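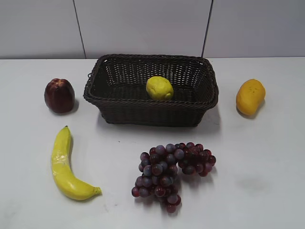
The brown basket and its fruit, with only the lemon in it.

I have been meaning to write about the fruit basket since January, when the kitchen was finally painted and I had a clean wall to look at for the first time in years. It's a small subject, I know, but I've spent more evenings than I'd care to admit shuffling fruit about on a white table, and if I don't put it down somewhere I shall only bore the family with it at supper.

The basket came from a shop in Stisdale, one of those places that sells candles and doormats and has a back room where the proper bargains are kept. I went in for a doormat. The basket was on a low shelf under a heap of cushions, and I liked it straight away, mostly for the thick braided rim, though the colour had a lot to do with it too. Everything else in our kitchen is pale and I thought something dark brown would wake it up a bit. It's an open sort of weave, with little gaps all over the sides, so it doesn't look like a great solid lump even though it's quite a decent size. There's a small looped handle at the end as well, and I have never once picked it up by that, but I'm fond of it.

For a while it held post. Then it held post, two torches and a ball of string, and then I lost a dentist's letter in it and decided enough was enough. It was going to be a fruit basket and nothing else.

Now, real fruit. We do eat it, but it doesn't last five minutes when the house is full, and when the house is empty it goes the other way and I find something soft at the bottom with a cloud of tiny flies over it. With a woven basket you really don't want that. I once spent a whole afternoon with an old toothbrush getting peach out of the strands (warm water, a drop of washing-up liquid, then out in the airing cupboard overnight, in case you're ever in the same pickle). So the fruit we eat has gone into a plain china bowl by the bread bin, and the basket gets the display.

I had always been a bit sniffy about artificial fruit. My grandmother had a bowl of it, very shiny, with a pear that had a dent in it, and as children we all took a turn at biting it. But the lemon won me round. It's got that slightly bumpy skin and it isn't too glossy, and from across the room I think it does very well. It goes in first every time, near the front, and I build the rest up from there.

The order after that took some working out! A banana is the awkward one in any arrangement. Put it in early and everything else rolls off its back, put it in last and it perches there like a hat. What I do now is lean it along the side with the curve following the rim, and then the apple tucks in against it. I like a dark red apple for this, the tall sort with the lumpy top that narrows at the bottom, as the round ones look a bit like cricket balls once they're in. The mango goes at the far end, lying on its side. I wasn't sure about a mango at first – it seemed rather grand for our kitchen – but that orangey yellow is lovely next to the brown and I'd miss it now.

Grapes go on last, always. I lay them over the top and let the thin end of the bunch hang over the rim, and then I stand back by the cooker and have a look, and then I go back and move them an inch. Red ones suit the basket far better than green. I did try green and they looked cold, I can't put it any better than that. The red ones with the dusty bloom on them have a bit of every colour in them, nearly blue in places, and they sit nicely with the apple.

I also tried lining the basket, first with a tea towel and then with some tissue left over from a parcel. The tea towel made it look like a picnic. The tissue rustled whenever the back door opened and frightened the cat. So it's bare inside now, and I've come round to seeing the dark through the gaps.

The whole lot comes out every couple of weeks so I can dust. I spread everything on the table, shake the basket out over the sink and give the weave a going over with a dry pastry brush, which gets into the corners nicely. It takes 8 minutes if I'm quick about it and a good deal longer if the radio's on.

A friend who came over from Elness at the weekend asked where I'd got the grapes and whether she could have some, so I passed her the china bowl.

Next I'd like to find a second, smaller basket for onions, in the same dark brown if they still have them. I might need a doormat too, as I never did buy one.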